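Good news for anyone in Brirkeck who's sick of driving for groceries – the Golusari night market is back in May! I popped past this morning and the sign says 167 stalls, up from 100 last year. Entry is still $2, and I'm already dreaming of the dumplings. Parking's behind the Bultel centre, but get in early, my favourite spots always go first.

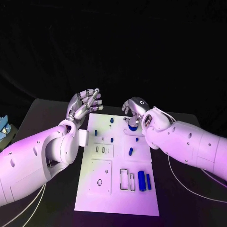
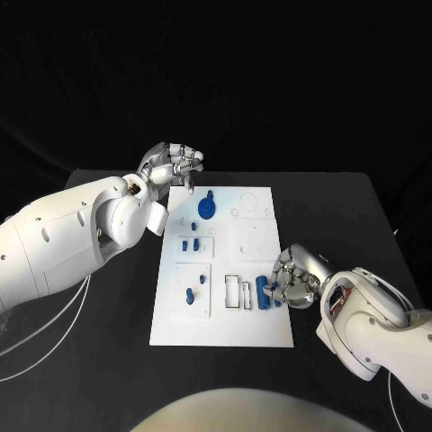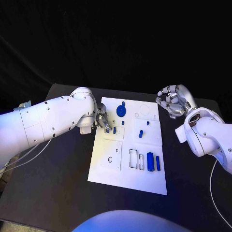
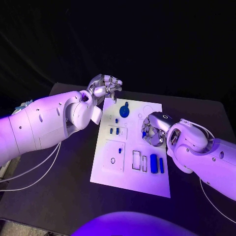
Can I bring my dog?
Dogs are welcome on a lead, everywhere except the food hall.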